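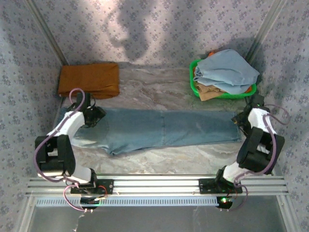
I put off buying a plastic laundry basket for years, mostly out of loyalty to my mum's old wicker one, which snagged every jumper I own. When it finally gave up I ordered the shallow green Gremar from Huvent, and I've had it long enough now to say I'm very fond of it (green and all!).

It's bright, I'll warn you. I wanted grey, but grey was out of stock, and by the second week I'd stopped minding. The low sides are what I like best. With a deep basket everything at the bottom comes out creased and forgotten, whereas with this one I can see what's waiting to be folded, and it sits up on the table beside me while I do the jeans. I lay those out flat, one leg over the other, and smooth from the waist down before folding them up.

The trouble is that shallow means shallow. Two big towels and it's full, and anything soft on top will flop over the rim, so don't expect to carry a family wash upstairs in one go. My friend Hooman Mahmoudi has the taller Dekano and swears by it, but he has four children and I have a cat.

It wipes clean easily and the rim has no rough bits. I'd buy another, and I may well do so in September when my niece moves into her flat.

Banafsheh Arabzadeh

Last updated: September

Contact | Copyright Banafsheh Arabzadeh | Back to top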